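Kidney Stones: Your Questions Answered
Caroro Kidney and Urology Clinic

We hear the same worries week after week in the waiting room, so we've gathered them up in one spot. Have a read with a cuppa, and if yours isn't covered, give the front desk a ring and one of the nurses will call you back.

How do I know it's a kidney stone and I haven't just pulled a muscle?

It can be hard to tell at first! A sore back from the garden usually eases when you lie down or shift about. Stone pain tends to come in waves, often starting in the side below the ribs and moving down towards the groin, and most people find they can't get comfortable in any position. You might also notice blood in your urine, or feel sick in the stomach.

When should I go to emergency?

Go straight away if you have a fever or chills along with the pain, if you can't keep fluids down, if you can't pass urine, or if the pain is more than you can manage at home. The same applies if you're pregnant or have only one kidney. Please don't sit up until morning waiting for our phones to open at 8.30 (we know some of you do).

Will it pass by itself?

Small stones often do, though it may take days or it may take several weeks. Your doctor will look at the size of the stone and where it's sitting, and may suggest pain relief and a bit of patience. Larger ones might need shock wave treatment or a procedure with a fine telescope, and we'll talk you through either one properly before anything is booked.

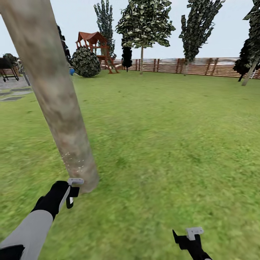 While you're waiting, we'll give you a little strainer to pass your urine through. It's nobody's favourite job, we do realise, but if you catch the stone we can send it off to be analysed, and knowing what it's made of helps us work out how to stop the next one. Pop it in the specimen jar, dry, with your name on the label.

How much water should I be drinking?

Enough to keep your urine pale through the day, which for most adults means two and a half to three litres of fluid, and more in a hot summer. If you have heart or kidney disease, check with us first, as that amount may be too much for you.

Should I give up milk and cheese?

Please don't! Most stones do contain calcium, but cutting it out of your meals can make some stones more likely. Salt is usually the better thing to trim. Dietitian Sølve Lundgren runs a friendly group session here each month and is very good on snacks, sauces and reading labels.

Where do I park?

There's free parking behind the building, off Zanley Street. If the gate is down, press the buzzer and reception will lift it for you.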